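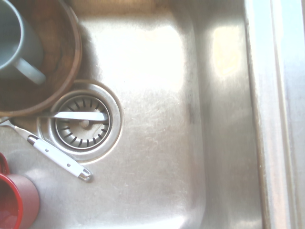 4.2 The sink task

Figure 3. Wrist view of the sink, with a mug inside a wooden bowl, a red mug and a white-handled utensil near the drain.

The student teams at Prultonitz recorded 807 attempts at the sink task, 40 of them with the lights dimmed. Reflections on the steel, such as the bright patches in Figure 3, were the most frequent difficulty reported in the students' notebooks. The Ostano team therefore trained its detector again with 2000 further views. We kept both versions for the comparison in Section 5.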